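Shared kitchen on the second floor reopens after refit

Monday, January 16, 2023

The shared kitchen on the second floor of the Drarnus building is open again. Tenants got their key codes on Friday, and the first people were in there making coffee before eight this morning.

The room had been closed since July, when a leak behind the old sink unit damaged the cupboards and part of the floor. Repairs were held up twice, first by the insurance survey and then by a wait for the countertop, which had to be cut to fit the new layout. The fitting was done by Tikkanen, who also did the restrooms on the first floor.

The biggest change is the long white counter, which takes the place of the two folding tables. People can now sit at it to eat. Tenants were asked last year what they wanted from the room, and 386 replies came in from the four buildings on the site. Most asked for somewhere to sit down, and a good many asked for better light.

"We used to carry everything back to our desks," said Rima Qudah, who works for Closico on the third floor. "I had lunch at the counter today and it was fine. The stools are a good height for it."

The seating is a mix. Some of it was bought new and some came out of the old Pirus showroom downstairs, so the colors don't match. Building manager Beverley Katene said more seats may follow if the room gets busy, but she wants to see how it is used first.

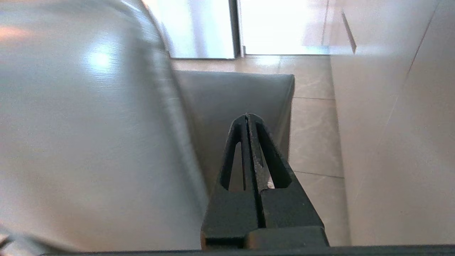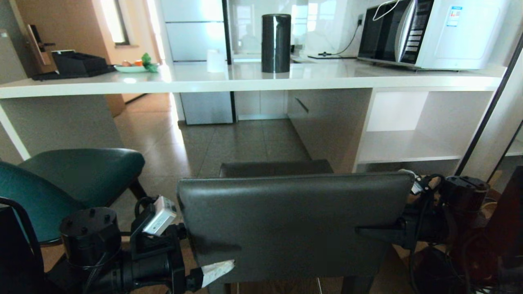
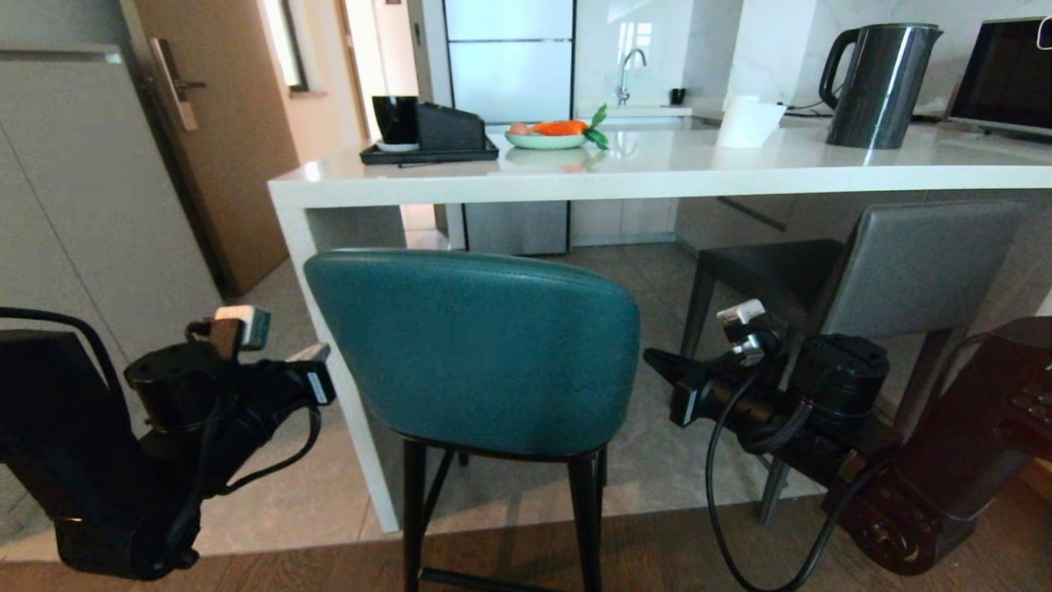

The second-floor kitchen at Drarnus. The second and third pictures show the white counter and the teal stool.

The floor is beige tile. The microwave stands on the counter, and the refrigerator is for food that will be eaten the same week. Anything without a name on it will be thrown out on Friday afternoons. Katene said the rule is the same as before – it just wasn't followed very well.

The refit came in at $1,663 over the first estimate, mostly down to extra work on the pipes. That will be covered by the building's repair fund and will not be added to the service charge. The fund also paid for the temporary kitchenette by the loading bay, which closes at the end of the month. Mugs and plates left there should be collected by then.

Access is by key code only. Tenants who have not received theirs should ask Yiğit Kırmızıgül at the front desk or call extension 766. Codes are given out by company, and visitors need to be let in by someone who has one.

The kitchen is open from 7 a.m. to 8 p.m. on working days. Bookings for lunches and small events start next month and will be handled by Aslı Yüksel. Groups will have to clear the counter afterward and take their own trash down to the bins in the yard.

Work on the hallway outside is still going on. The door next to the stairs stays locked until the painting is finished, so please use the elevator side for now.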